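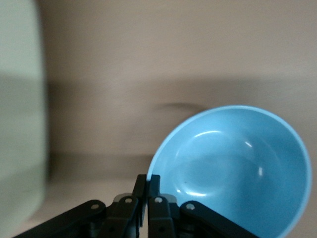 About Pronbridge

Pronbridge is a small cooking school. Evening classes mostly, some weekend ones, a lunch program for teenagers in the school holidays. We teach plain home cooking to people who never got round to learning it, or who learned it somewhere else and want to know what to do with the vegetables here.

Started by Godelieve Dewulf in her own kitchen. Four neighbors, one stove, soup. She had been cooking for a hospital for most of her working life and was supposed to be retiring. The four neighbors told their sisters. By the second winter there was a line for the bathroom and her husband asked, politely, if it could happen somewhere else.

So it does. We rent the ground floor of the old print shop, have done ever since. Two kitchens, one long room for eating, a yard with herbs in pots and a fig tree that gives us figs one year in three.

What we teach

Basics is the big one. Eight evenings. Knives, onions, stock, eggs, rice, beans, a roast chicken, bread. Most people who come through the door take Basics first, and we'd rather you did, even if you cook already. You'll be bored on the rice evening. Maybe. A lot of people aren't.

After that it's up to you:

Bread and Dough — six evenings, starts with flatbread, ends with a sourdough you take home in a jar and feed.

One Pot — four evenings. Stews, dals, braises, things you can leave alone. Good for people with small kids.

Cooking for One — four evenings. Shopping small, freezing well, not eating the same chili until it's gone. This one was Koen's idea and it fills up faster then anything else we run.

Preserves — only in late summer. Jam, pickles, tomato sauce in quantity. Bring your own jars, with lids that fit.

Beans — a single long evening. Yes, a whole evening. Leidy teaches it and people come back for it.

No certificates. We get asked. There's an apron if you finish Basics, and that's it.

How a class goes

Doors at 6:15, start at 6:30. Wash hands, apron on, find a spot. The teacher cooks the dish once at the front, talking through it, and then you cook it. In pairs usually. Then we all sit down and eat what we made, including the ones that went wrong. Done by 9:30, later on bread nights.

Recipes are printed on one side of one sheet. Godelieve's rule. If it won't fit on one side it's two recipes.

We weigh things. Grams for baking, hands and spoons for most of the rest. There's a chart by the door in both for anybody who grew up with cups.

Allergies, tell us when you book and again on the night. Nearly everything can be cooked without meat, and we plan for it. Basics does have a chicken in it but there's always a second dish going. Wine is not included. You can bring a bottle for the table, a small one, after the knives are put away.

Who we are

Godelieve Dewulf still teaches two terms a year, Basics and Preserves. She'll tell you your knife is blunt. It will be.

Azra Babić runs the school day to day. Came as a student, stayed to help with the washing up, ended up doing the timetable, then all of it. Teaches Bread and Dough. Her pita course in December sells out, so get on the list early, and no, we can't squeeze in one more.

Koen Maes does One Pot and Cooking for One. Before this he cooked on ferries. Very calm about burnt things.

Leidy Tello teaches beans, rice, and the teen lunch program. Also does the buying. If the market had something cheap and good that week it's going to be in your class, whatever the sheet says.

Annelies Verbeke answers the phone and the emails, mornings only. If you've had a reply from us it was from her.

The building

It was a print shop until the owners moved out to the industrial park, and the floor in the back kitchen still has ink in it that won't come up. We stopped trying. One step at the front door, a ramp at the yard side — ring the bell there and we'll come and open the gate. Street parking is free after six but there isn't much of it. Bike racks in the yard.

The counters were built at two different heights, on purpose, after a few terms of tall people complaining about their backs and short people complaining about everything else. Say which you want when you come in.

Both kitchens can be rented in the daytime for cooking, tastings, staff days and so on. Ask Annelies for the rates. Clean up after yourselves and take your leftovers.

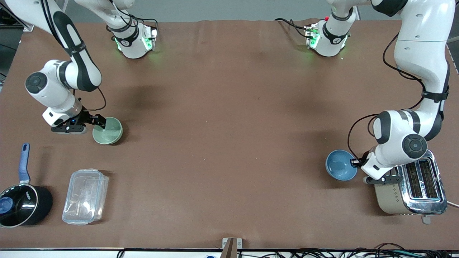
Money

Basics is 157 for the eight evenings, food included. Shorter courses are priced by the evening, see the timetable. The teen lunch program costs nothing to the families. That's paid for out of course fees and the spring supper, which brought in 3191 last time, our best one so far. All of it went on food and bus fares.

If the fee is a problem, write to us. There are two places kept back in every course at half price or less, and you don't have to explain yourself. Just say you'd like one of them.

We're not part of a chain and we don't sell pans. People ask which pans. A heavy one with a lid, second hand is fine.

Missed evenings: tell us before noon and you can make it up next term. After noon the food's been bought, sorry.

Booking

Timetable goes up a month before each term. Book by email or phone, mornings. We hold a place for a week without payment, then it goes to the waiting list. Last year there were 219 names on the waiting list for Basics alone, so if you get a place and can't use it please let us know quick. Somebody will be very glad.

Gift vouchers, yes. Valid for two years. Collect them from the office or we'll mail one out, allow a week.

Groups of up to 12 can book a private evening, birthdays and work outings and the like. You choose from the list of menus, we do the shopping, you do the cooking. No kids under ten at evening classes, the stoves are right at face height for them. The holiday program takes ages 12 to 17.

Working here

We're usually looking for kitchen assistants, paid, two or three evenings a week in term. Prep, washing up, helping whoever is stuck. You don't need to be trained but you do need to be on time. Several of our teachers started that way. Send a few lines about yourself to Annelies, no need for a formal resumé, and say which evenings you can do. We anwser everyone, sometimes slowly at the start of term.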